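Gralport opens new snack and drink shelves in Hostenau store

HOSTENAU – Gralport, the neighborhood grocery chain, has opened a renewed snack and drink section in its Hostenau store. The section was closed for 11 days in March and is now again open to all customers during normal store hours.

The old section was divided between two aisles, and many customers told the staff that they had to walk back and forth to find chips, cookies and something to drink. In the new plan these products share the same shelving. The dark gray shelves were supplied by Dultodano, and the clear strips along the shelf edges hold the price labels, so that a price can be changed without glue or tape. 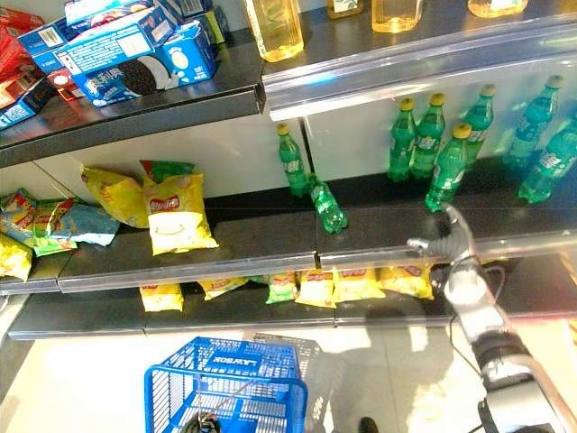 The new shelving holds Oreo cookies on the upper shelf, with chips and green Sprite bottles on the shelf under it.

The section now offers 393 different products. A part of them are imported snacks with the original packaging in Chinese, which were until now sold only in the larger Gralport stores. They are delivered by the wholesaler Tyagi, two times per week.

Gralport has also changed the daily work at the shelves. Staff members check the section at 8 in the morning and again in the late afternoon. They bring bottles to the front, put fallen items upright and compare the labels with the prices in the register. The company hopes that this will shorten the time customers spend searching.

The Hostenau store serves roughly 3,000 customers in a week. Gralport plans to renew the bakery corner of the same store in the fall – the store will stay open during this work.

Questions from the press can be sent to the Gralport press office. Product photos are available on request.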